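Notebook, 26 May 2019

Sunday, so I had the bench to myself and could finally get back to the beeswax polish. Last time (way back in January!) I made batch 4 and swore I'd write down what I did, and of course I wrote down half of it. The page says "same as before but less turps." Thanks, me.

Starting over with the plain recipe, then. 35 g of yellow beeswax, grated, into 159 g of tung oil, double boiler on the low setting. I grate it because the chunks from the Jurkgate block take forever and I get bored and turn the heat up, and that's how batch 2 ended up smelling like a burnt birthday candle. Grated stuff melted nicely while I swept up. Stirred with the flat stick, let it cool until it started to go cloudy at the sides, stirred again, poured.

Texture is softer than I wanted. It spreads like cold butter on the walnut offcut, which sounds great until you try to get it out of the corners of a molding. I think I want it stiffer for flat work and about like this for turned stuff, so maybe that's two recipes and I should stop pretending it's one.
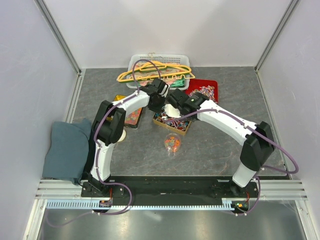 Danica Kratochvíl thinks I'm putting far too much faith in the beeswax anyway. She read the batch 4 notes and wrote in the margin: add a little carnauba, up to 5 g, or you'll be rebuffing that tabletop every month and complaining about fingerprints. She also says to melt the carnauba first, by itself, and bring the rest in slowly. Fair enough, she's the one whose shelf still looks good. I have a bag of Prerkus flakes in the drawer and no excuse.

So, batch 6 will be the stiff one. Same oil, same wax, plus the carnauba, and I'll stir it all the way down this time even if my arm falls off (batch 3 went grainy on me, and I'm pretty sure that was me wandering off to answer the phone).
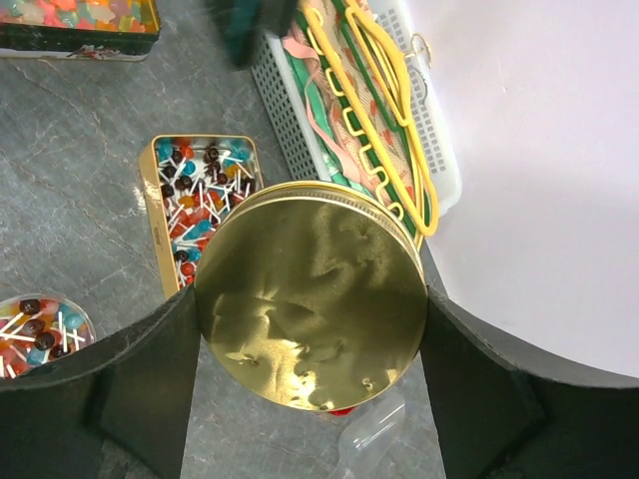 Buffing is the part I always rush. I wiped on the new batch, waited for it to haze, and went at it with the old T-shirt, and got streaks, the greasy kind you only see when you crouch down and look toward the window. Second pass with a clean piece of flannel took most of them out. It's funny how picky a shiny surface is: the smooth face of that gold tin shows every shallow dent as a big wavy streak, and a tabletop does the same thing to you with every low spot you didn't sand. So I need to go back over the walnut with the finer paper before I blame the polish.

To do: order more flannel, ask Cormac if he wants his Jovex jars back, label batch 5 before I forget which one it is.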